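Gremstead Community Band: Summer News and Fall Schedule

July 1, 2019

The Gremstead Community Band finished its spring season with the concert at Kilard Park and is now on break until rehearsals resume after Labor Day. This item covers the fall schedule, the change of rehearsal hall, music folders, dues, and the trip to Ollirness. Please read all of it, even if you have been with the band for years, as several things are different this time.

Rehearsals

Fall rehearsals will be held in the lower hall of the Trindade Building on Mill Street. The high school band room is not available to us this year while the floor is being replaced. The school expects to have us back in March, and we will stay in the Trindade Building until we hear otherwise.

Rehearsal begins at 7:00 p.m. and ends at 9:00 p.m. The doors open at 6:30. Percussion players are asked to come when the doors open, because the timpani and bass drum have to be brought down from the storage room in the elevator. The elevator holds one timpano at a time. If you play another instrument and can come early to lend a hand, please do.

The lower hall has 50 chairs without arms, and those are the ones we will use. The folding chairs with the padded arms belong to the dance school upstairs and need to stay stacked along the wall. Music stands are not provided. Bring your own folding stand with your name on it. The band has a few spare stands for people who forget, but not enough for a whole section.

Parking is behind the building. The spaces by the front door are for the dental office, which has evening hours. Cars have been towed from there.

Who may join

The band is open to adult players and to high school students in grades 10 and up. There is no audition. You should be able to read music and play comfortably at the level of a good high school band. New players may sit in for the first 3 rehearsals before deciding whether to join.

We have plenty of flutes, clarinets, and alto saxophones, and players of those instruments are still welcome. We are short of horns, bassoon, and low brass. The band owns a baritone horn and a tuba that can be lent for the season to a member in good standing. Both were serviced this spring. The tuba case has a broken latch and is held shut with a strap, so please lift it by the side handle only.
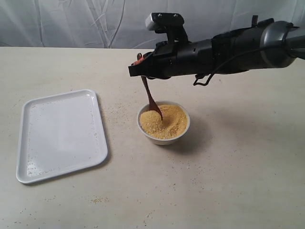 Seating within sections is set by the section leaders after the second rehearsal. Parts are rotated in the clarinets and trumpets so that the same people are not on third part all year. If you would prefer to stay on a lower part, tell your section leader and that will be fine.

Music and folders

Spring folders are still out. As of the last count, 24 have not come back. Folders can be left in the box inside the side door of the Gremstead Library during library hours. Please check your instrument case, your car, and your piano bench. Several of the missing parts are from rented sets, and the band is charged for each part that is not returned.

Fall folders will be handed out at the first rehearsal. Use pencil only. If you want to practice at home from a copy, make one for your own use and turn in the original with your folder after the concert.

The fall program is mostly set. It opens with a march, followed by a suite of English folk songs, an overture, and a medley of show tunes. The second half has a slow piece for solo cornet and band, a set of dances, and the closing march we always play. One slot is open. Suggestions can be written on the sheet at the first rehearsal, but please suggest only pieces that are already in the band library. The library list is on the bulletin board in the hall and runs to five pages.

Dues

Dues for the year are $50, payable by check at any of the first four rehearsals. High school students do not pay dues. Members of the same household pay one and a half times the single rate for two players. Dues cover hall rent, music rental, insurance, and repairs to the band's own instruments.

Anyone who finds the dues a difficulty should speak privately to a board member. The matter will be kept confidential.

Trip to Ollirness

The band has been invited to play at the Ollirness Band Festival in October. This is an outdoor festival with a covered stage. We have a 40-minute set in the early afternoon, between a brass band and a school jazz group. The program will be drawn from the fall folder, so there is nothing extra to learn.

A bus will leave from the lot behind the Trindade Building at 8:00 a.m. and return in the evening. Ollirness is 93 miles away and the bus will make one stop each way. Large percussion is being provided by the festival, but we need to bring our own snare drums, cymbals, and mallets. Tubas and baritones go under the bus. All other instruments ride inside with their owners.

The bus fare is not included in dues. The amount will be announced when we know how many are going. Family members may ride if there are seats left after players have signed up. The sign-up sheet will be on the table by the door for the first two rehearsals, and then we have to give the bus company a number.

Bring clothespins for your music. At an outdoor concert two years ago, the second page of the overture blew off most of the stands in the front row.

Concert dress

Concert dress for indoor concerts is still black pants or a long black skirt, black shoes, and a white shirt. For Ollirness we will wear the blue band polo shirt with black pants. Shirts can be ordered at the first rehearsal. If you have an old shirt you no longer wear, please bring it in for a new member. We are especially in need of larges.

Summer playing

An informal group meets in the shelter at Kilard Park through July and August to read through small ensemble music. It is not an official band activity and there is no need to sign up. Bring a stand and something to sit on. The group does not meet if it is raining.

The next newsletter will come out before the first rehearsal, with the section list and the full calendar. Changes of address or email should be sent to the band secretary by mid-August.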